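3 July 2024

Table day. The Vinberg top has been bothering me since February, when the gray film first showed up along the side where people rest their forearms. Left it until the shelves were done. Shelves are done.

Started at 8:15 by clearing everything off. Two trays of paper, the label printer, the desk lamp, the tape dispenser, a mug that belongs to Nhàn Tôn, and the cutting mat, which had bonded slightly to the surface at one corner. Peeled it back slowly by hand. It left a faint tacky outline, no loss of finish. The mat goes in the drawer from now on.

First pass: dry microfiber, long strokes, left to right, overlapping by half a cloth. Second pass: warm water and dish soap, a few drops to the bucket, cloth wrung hard. The film came up gray-brown on the cloth. Changed the water once it stopped being see-through. Third pass: plain water. Fourth: dry towel. Total a little over an hour, not counting the mat.

The tape residue needed more. Tried the Cudico spray on a test patch on the underside first and waited ten minutes. No dulling. Then on the residue itself, one minute dwell, wiped with the grain of the cloth. Most of it lifted. The rest went with a plastic scraper held nearly flat. I would not use the white melamine sponge on this top. It polishes matte surfaces and you end up with a shiny spot that never matches again. I did exactly that to the old Mäkelä desk and could see the oval from the door for as long as I owned it.

Checked the level while it was bare. The back left leg was low, which explains the rocking when the printer runs. Gave the foot 2 full turns and rechecked both ways. Bubble now sits inside the lines along the length and just touches the line across the width. The floor slopes toward the window, so across the width is as good as it gets without a shim. Retightened the leg bolts while I was under there. Three of the four moved.

Cúc Huỳnh came by before lunch and asked if the table was new. I said it was the same one. She wants the same treatment for the one in 303, where the top has coffee rings and what looks like marker. I said I would look at it but not this week. Marker is a different problem and I would want to know what kind before putting anything on it.

Looked up replacement tops in case 303 is beyond cleaning. Malau has a white one in the right length for 421 including delivery, but the depth is off and the leg holes would have to be redrilled. Not worth it unless the surface is damaged through. Wrote the price in the back of the book anyway.

Afternoon: changed the bulb in the lamp, 3000 K in place of the old cool one. Then decided it made the white look yellow and put the cool one back. Kept the warm one for the hallway.

The printer and the lamp go on the side shelf and stay there. Trays to be sorted tomorrow, paper first. Nhàn's mug is washed and on the windowsill. Need more microfiber cloths, the two I used are finished, and a new foot cap for the front right leg, which has a split in it.

Put the level back in the toolbox at 4:40 and wrote this up. 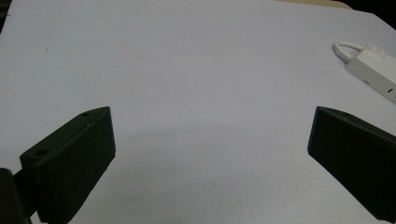

The white top, matte finish.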